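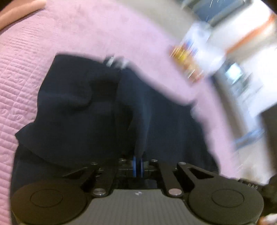
Photo: Amnuay Bunnag

Search this site
Search
Go

Ditch sampling on the Jirgate, month four

Posted in September by Amnuay Bunnag

The fourth round of nitrate samples came back on Monday. I have put the numbers into the same spreadsheet as the first three rounds and the pattern has not changed much, so this post is mostly a record of method, with one correction to the July post at the end.

Background for anyone arriving from a search. The Jirgate is a small creek that drains row crops and pasture before it passes under the county road at Birov. Upstream of the road there are two ditches that matter. The north ditch carries tile drainage from corn and soybean ground. The south ditch carries surface runoff from pasture and, for part of its length, from the old Villalobos orchard. I sample both ditches, the creek above the ditches, and the creek below them.

Each site gets a grab sample from mid-channel at half depth, or as near to half depth as the water allows. In late summer the south ditch is shallow enough that "half depth" means holding the bottle on its side and being patient. I rinse the bottle three times with site water, downstream of where I fill it, then fill, cap, label and put it on ice. The label gets the site code and the time. I used to write the label after filling. The ink does not take on a damp bottle, and two labels from the May round were guesswork by the time I got home. Labels now go on the night before and only the time is added in the field, in pencil.

Samples have to be at the lab inside the holding time. For unpreserved nitrate that is 48 hours on ice, and I do not like to use more than half of it. The lab opens at 7 in the morning. If I sample after supper and drive in first thing, the bottles are in the refrigerator overnight and the holding time is not a problem.

Results for this round, nitrate as nitrogen, in milligrams per liter:

Creek above the ditches: 2
North ditch: 20
South ditch: 3
Creek below the ditches: 9

The north ditch is the obvious one. Tile drains move nitrate well because the water goes down through the root zone and then straight out a pipe, with no time spent in any soil or plant that could use it up. A grass buffer along the bank does very little for this, as the tile outlet passes underneath it. I have had that conversation with several people this year who wanted to know why the buffer was "not working." The buffer works on the things that travel over the surface, mainly sediment and the phosphorus attached to it. It was never in the path of the tile water.

The creek number below the ditches is higher than I would get from mixing the flows as I estimated them in June. Either the north ditch was carrying a larger share of the total flow than I thought, or there is another input between the ditches and the road. I lean toward the first explanation. Creek flow drops in a dry spell faster than tile flow does if there has been one good rain on the fields, and there was one the week before I went out. I did not measure flow this time. The meter was out on loan. That is a gap in the record and I have marked it as one.

Conductivity is a cheap check on all this. The north ditch read 632 microsiemens per centimeter, against a little over half that in the creek upstream. Conductivity will not tell you what is dissolved in the water, only that something is, but when the nitrate and the conductivity move together at the same site for four rounds I start to trust both.

On equipment: I have switched from the probe I bought secondhand to a Zornen pen. It holds calibration between rounds better than the old one did. It is slow to settle in cold water. I calibrate it with one standard before leaving the house and check it against the same standard when I get back, and if the two readings are apart by more than five percent I throw out the conductivity column for that round. I have not had to do that yet with the new pen. I did it once with the old one.

Several readers asked about woodchip bioreactors after the last post. The idea is sound. You route tile water through a buried trench of woodchips, and bacteria in the wet, low-oxygen chips turn nitrate into nitrogen gas. It needs a control structure at each end so you can set the water level, and it needs a bypass for high flow. That bypass is where a lot of the annual load can go, as much of it moves in a few wet weeks in spring. So the size of the trench matters more than people expect, and I would want a full year of flow data at the north ditch before drawing anything. I have four months of concentration and two of flow.

Correction. In the July post I gave the south ditch result in nitrate, where everything else in the table was nitrate as nitrogen. The figure should be divided by 4.43. I have fixed the spreadsheet and left the post as it was, with a note at the top. The south ditch did not spike in July.

Next round is after harvest, once the fall anhydrous has gone on. Flow meter should be back by then.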